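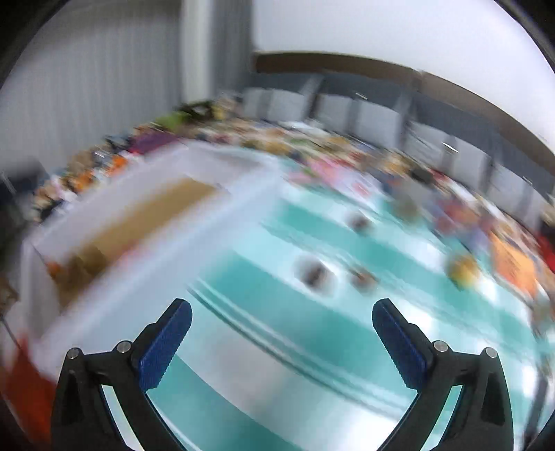
Manipulation Group: Progress on the Hand-Held Gripper

The manipulation group of the robotics club spent most of the spring term on the second version of its hand-held gripper and on the table sorting task that goes with it. Work continues through June. The following covers the hardware changes, the recording procedure and the open problems.

Hardware

The tool has two black fingers that close toward each other, each carrying a blue pad with a fine knurled face. Version one used smooth pads. They held boxes well and round objects badly, and we lost a lot of grasps on anything smaller than a plum. Thierry Lefèvre cut the textured pads and has been through three rubber mixes to get one that does not tear at the corners. The current mix is the softest of the three. It wears faster, so check the pads before each session and log a change on the sheet inside the tool case.

The fingers now return to fully open when the trigger is released. In version one they stopped a few millimeters short if the spring had been seated wrong, and the opening width in the log was off by the same amount. Gaëtan Pons rewrote the calibration step to read the open and closed limits at the start of every session. It adds 90 seconds. Please do not skip it, including when the tool has only been set down for lunch.

Total weight with the camera is 430 grams. The target was 400. The mounting plate accounts for most of the excess and will be redrawn over the summer.

Recording

The task is unchanged. Small household items and toys are spread on the table, and the operator picks up one at a time and places it in the tray. One pick and place is one episode. Objects are rearranged between episodes and the tray is moved every tenth episode, so that the policy does not learn a fixed drop position.

As of last Friday we had 379 usable episodes. An episode is dropped from the set for any of these reasons:

The tracking is lost for more than half a second.
The object is touched by the free hand.
The operator changes target after starting the approach.
The trigger signal is missing at any point in the episode.

Tracking loss is by far the most common. The wide lens keeps the whole table and a good part of the room in view, which helps the tracker, but it does nothing for motion blur. When the wrist swings quickly the table turns to streaks and the features along the back row of objects smear together. Shorter exposure was tried with the room lights at full and gave images too dark to use. Two extra lamps are on order. Until they arrive, operators should move at the practice speed, particularly when coming back from the tray, where nearly everyone speeds up.

New operators should do a full practice set before anything is saved. Gaëtan has the playback script set up on the club laptop and will go through the first set with you. Most people need to correct the same two habits, tilting the wrist at the start of the approach and letting go before the object is down.

Software

Recordings are now stored in Keso, our own logging package, which replaces the folder of loose files used in the fall. Each episode is one file holding video, pose and finger opening on a common clock. Old recordings have been converted except for the first batch, which has no finger data and will be left as it is. The training code, Leva, reads the new format directly. Pull the current branch before you start, as the older one will load the files without complaint and shift the finger signal by several samples.

The first policy trained on the full set picks boxed items fairly reliably on the club arm. Round items are still a problem. The fingers arrive in the right place and close too early, and the object is pushed away. Thierry suspects a delay between the trigger reading and the video. A test with a flashing light is planned to measure it.

Open items

Redraw the mounting plate.
Measure the trigger delay.
Write a page on changing the pads.
Find a better case for the spare fingers, which are getting scratched.

Sessions run in the usual room from 4 p.m. Anyone who wants to operate or to help with labeling can add their name to the list on the door.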